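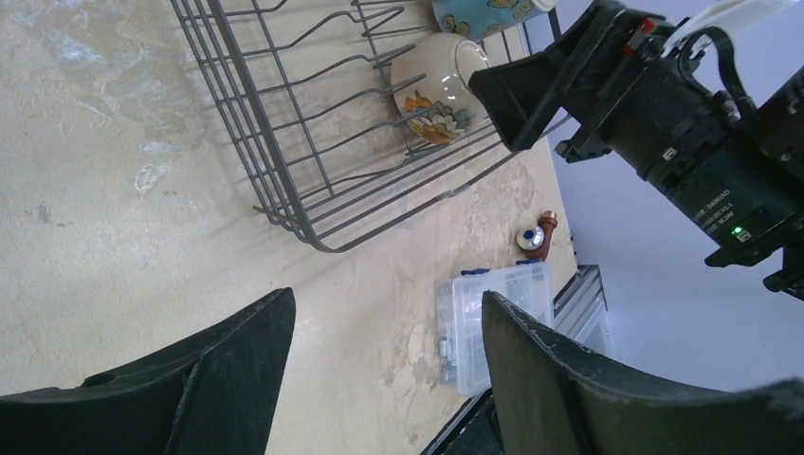 Section 6. Bench setup for the two-arm dish kit

These steps assume both Zistar arms are bolted to the frame and the motors have been given their IDs.

1. Switch off the supply. Check that each motor cable has enough slack for a full turn of the wrist.

2. Put the dish rack within reach of both grippers. Leave the rack empty for the first homing run.

3. Clear spare fittings and hardware boxes out of the arm's path before you home it.

CAUTION: Keep hands off the counter while the arms are homing. The stop button does not release a closed gripper.

4. Switch on. Wait for the green light on each motor, then run "home" from the Putotthorpe menu.

5. Set gripper force to 11. Values over 71 can chip a glaze.

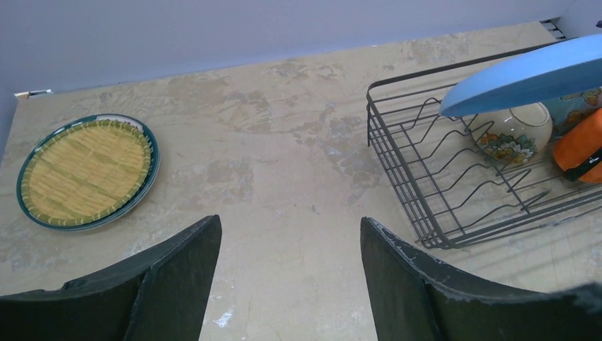
6. Load the rack. Stand plates in the dividers and lay cups and bowls on their sides. Leave a clear space on the counter for set-down.

7. Jog the open gripper to a plate rim and save the position. Repeat for each item.

8. Run the cycle at low speed. Do not go to 100 until every saved position has been tested.

Note: If you move the rack, the saved positions are no longer good. Go back to step 7.

Print this page | E-mail this page

Related
Section 5. Wiring the arms
Section 7. Gripper finger wear
Hodoroagă frame drawings

© Zostitz workshop. Updated 3 May 2021. Contact | Back to top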